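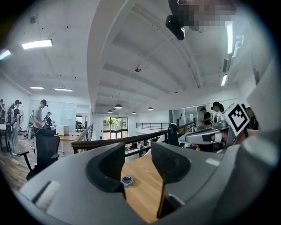 Hi all, Raltton is booked for July! Seven nights at the Lamont, right by the old harbor, and the room looks over the ferry dock. I've started labeling my maps by day with tape, blue for the walking days — a small roll like the one lying on the table goes a long way. I still need help with the day trip.

On 2007-01-15 Vasylyna Kravets wrote:
> Take the 106 bus to Plillham, not the tour van.
> The castle steps are steep, so go before 10.

Vasylyna, does the 106 run on Sundays? The van people want up to 1237 for the two of us — yikes. And is the castle cafe any good, or should we pack a lunch? 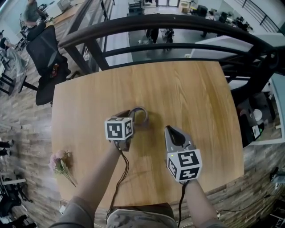 Tape roll on the table, gray sleeves

Uyên Trịnh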